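Narnley key-sorting trial reaches 783 recordings, but what has it learned?

Local news | Raltonwood and Narnley

November 10, 2021

A project that pays people to pick up household objects with a hand-held gripper has collected 783 recordings in Narnley, and its backers say the results will one day let a robot tidy a kitchen table. Whether anyone in Narnley will live to see their table tidied is another matter.

The work is being done by Lemier, a small firm with an office above the old seed merchant's in Raltonwood. It has taken on 22 people to record themselves doing ordinary jobs: putting keys on a hook, moving cups, closing drawers, pairing socks. They do it with a tool held in the hand, with two black fingers that open and close and a camera looking down between them. The recordings are then fed to a computer program, which is meant to work out for itself how the job is done.

Lemier calls this "learning from people". Some of the people doing it call it piecework.

"You pick the keys up, you put them down, you pick them up again," said Marta Ivanyshyn, who has been recording at her home in Narnley since the start of the month. "After a whole afternoon of that I can't look at my own front door. But it pays on time, I'll say that for it, which is more than the bakery did."

The firm would not say what it pays per recording. Ms Ivanyshyn would not either, though she said it was less than she had first understood from the leaflet, as a recording that is thrown out earns nothing. Recordings are thrown out if the hand covers the object at the wrong moment, if the tool is moved too fast, or if the person stops halfway to answer the phone. Of those sent in so far, 79 have been rejected, and they are not included in the total.

Josée Bergeron, who runs the project for Lemier, said the rejections were a sign of care. "If you teach with bad examples you get bad habits," she said. "We would sooner have fewer and have them right."

She was less direct when asked how many would be enough. The firm's own leaflet, which went through doors in Narnley and along the Raltonwood road, speaks of "a few hundred demonstrations" being needed for each job. By that measure the keys should be finished and the socks well under way. Ms Bergeron said the figure in the leaflet had been "a guide" and that keys had proved harder than expected.

Keys are awkward things. They slide over each other, they shine, and a bunch never lies the same way twice. A person copes with this without a thought. The program, it seems, does not cope yet. At a showing for parish councillors last week, a robot arm using what had been learned so far was given eight tries at lifting a bunch of keys off a table and hanging it up. Lemier has not published the result. Two people who were there told this paper that it hung up the keys once, and that on one of the other tries it closed very gently on nothing at all and carried the nothing to the hook.

Ms Bergeron did not dispute the account but said it left out the progress made. "A fortnight earlier it did not find the hook," she said.

Arben Grgić, who taught engineering at the college in Raltonwood for many years and sat in on the showing, said he had no quarrel with the method. Copying people was a sensible way to go about it, in his view, and the hand-held tool was a clever saving, as it meant examples could be gathered in any house without bringing a robot through the door.

"What I object to is the talk that goes with it," he said. "They have people in one small town doing a job on their own tables in their own light. Then they say the machine will know how to do it anywhere. Show me it doing it on a table it has never met. Show me a glass table. Then I'll come to the party."

He also wondered about the objects. Each household is sent the same box, with the same keys, cups and socks in it, so that recordings can be compared. Mr Grgić said that this made for tidy accounts and a narrow education. Lemier said a second box, with different things in it, was being put together, but could not give a date.

A morning with one of the recorders did little to settle the question either way. Nattawut Panyasiri works at his dining table with the blind half down, in a house he shares with his brother-in-law on the Kaewkla estate. He has been at it longer than most and is thought to be one of the quickest. He put the bunch down, brought the tool over it, closed the fingers, lifted, hung it up, took it down again and moved it to a fresh spot. He spoke very little while doing so, having been told that talking makes the hand wander. 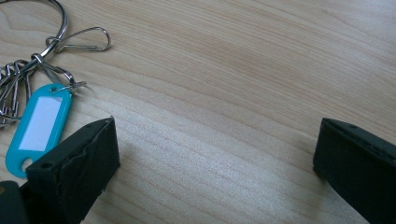 The open gripper over a wooden table, with the keys and their blank turquoise tag beyond the left finger. Picture: Lemier

Mr Panyasiri said the hardest part was being asked to behave naturally. "Nobody picks up keys like this," he said, working the trigger. "I pick up keys with my fingers and I'm already thinking about the car. Here I have to go straight in, slowly, the same every time. Then they write to me and say, please, more variety."

The request for variety came in a letter to all recorders at the start of November. It asked them to place objects nearer the edges of the table, to come at them from different sides, and to include some attempts where the first grip misses and is put right. Several recorders said this went against what they had been told in training, when a missed grip was a reason to start again. Ms Bergeron accepted that the advice had changed. The program needed to see how people recover from a mistake, she said, and the early instructions had been too strict.

That leaves open what is to be done with the early recordings, made under the old rules. Lemier said they would be kept and counted. It did not say whether they would be any use.

There is public money in this, though not a great deal. The district gave the firm a starter grant and a year's reduced rent on the Raltonwood office, on the understanding that it would bring skilled work to the area. Kamol Srisuk, who speaks for the Kaewkla residents' group, said he had nothing against neighbours earning a bit extra at home but was not sure that it was what had been promised.

"Skilled work is a job with a contract and a pension," he said. "I asked them at the meeting, when the robot can hang the keys up, what do these people do next? And the answer was, there will be other objects. Well, there are only so many objects in a house."

He has also asked for a plain statement on what happens to the pictures. The camera on the tool looks at the table for the most part, but it is carried about between tries and can catch whatever else is in the room. Lemier said recorders could ask for any recording to be deleted and that staff checked each one before it was used. Mr Srisuk said he would like to see that written down and signed, and that he had been waiting for a copy since the meeting.

The firm says it will carry on with keys until the end of the month and then move to drawers. A second showing is planned at the Raltonwood office, and Ms Bergeron said that members of the public would be welcome to bring their own keys. She was asked whether the result of every try would be given out this time, including the ones that failed. She said she would have to check.

Ms Ivanyshyn does not plan to go. She has put her name down for drawers, which are said to pay slightly better, and has handed in her keys.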